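Sunday, and the drama *Plikuvum* opened its set at Ullstead to anyone willing to stand in line. I was willing. The show, for those who have kept their evenings free, follows two sisters who inherit a rural clinic and spend 19 episodes not telling each other things.

We went around in groups of 42, which is a lot of people for one clinic hallway. The hallway has three doors and only two of them open. The third is where Dr. Tsegaye goes in the season finale, so now I know she walked into a wall.

Our guide, Maham Tarar, answered every casting question with "I couldn't say" – a fine performance, better than some on the show. She did let slip that filming starts again in August and that the wedding is back in the script.

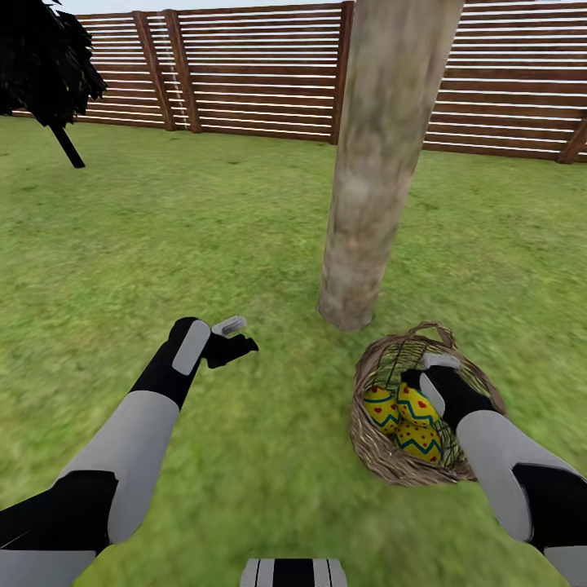
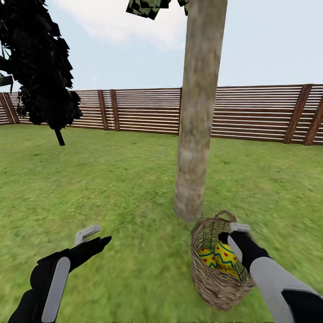
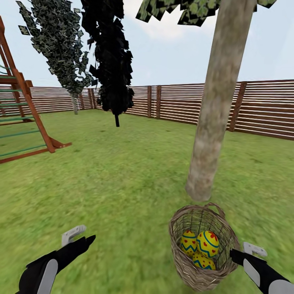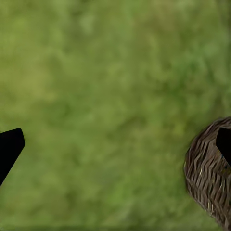 Cledwyn Wynne wrote in to say I'm wrong about the finale, that the door opened fine in season one and was only sealed when the pharmacy set went in behind it. He also thinks the wedding is a dream sequence. He may be right, given that the groom has been dead since spring.

The gift shop sells the clinic mug. I bought two. Parking was free until you tried to leave.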